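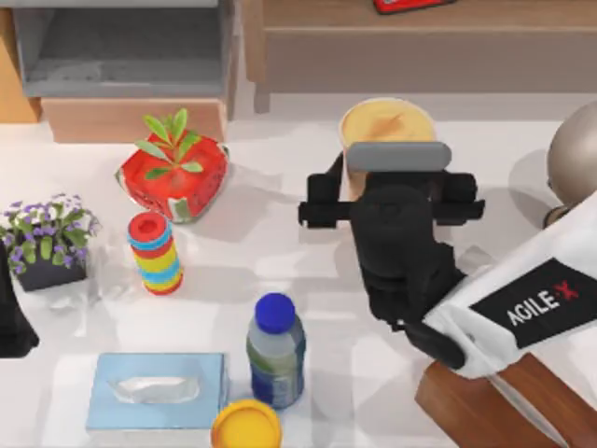

What does the Jirari study measure?

The study measures how well a manipulation policy trained entirely on simulated demonstrations copes with clutter it was not trained on. A policy learns to pick up a named object from a table, and is then tested with other household items placed near the target. The result of interest is the gap between its success rate on a clear table and its success rate on a crowded one.

Who is responsible for the work?

Jirari is a joint project of the Brukon Institute and the Drivham Laboratory. Brukon maintains the simulator and the scene generator. Drivham carries out training and evaluation. Enquiries about either component may be sent to the project office, which will forward them to the appropriate group.

Why is the work carried out in simulation?

Simulation allows the same arrangement of objects to be replayed exactly, with a single item moved or removed between trials. This level of control is difficult to achieve on a physical bench. It also permits failures to be examined from the full state of the simulator, including contact forces that are not available to the policy itself.

How are the scenes put together?

Each scene begins with a tabletop and an arm. The generator, called Yimyam, then draws items from a catalogue of everyday objects: a paper cup, a water bottle, a tissue box, a stacked ring toy, potted plants and similar things. Positions are sampled at random, and arrangements in which objects intersect are discarded. Furniture behind the table and the colour of surfaces are varied separately.

The test set contains 409 scenes, none of which is used in training.

What counts as a success?

A trial is successful if the target is lifted clear of the table and held for three seconds without any other object being knocked over. Light contact with a neighbouring object is recorded but is not penalized.

What are the main results to date?

On the test set, the current policy succeeds in 67 per cent of trials. Most failures occur during the approach, when the gripper is close to the target and hides part of it from the camera. Adding a second viewpoint during training reduced these failures, although the improvement was smaller for tall, narrow objects.

Do the results apply to physical robots?

The present results should not be read that way. Transfer to hardware has not been tested, and the behaviour of deformable items such as tissues is only approximated in the simulator. A physical evaluation is planned – its protocol was drafted in February and remains under review.

Will the scenes be released?

The test scenes and the scoring code will be made available to research groups under a non-commercial licence. Trained policies are not included in the first release.

This page was last updated on March 15, 2024.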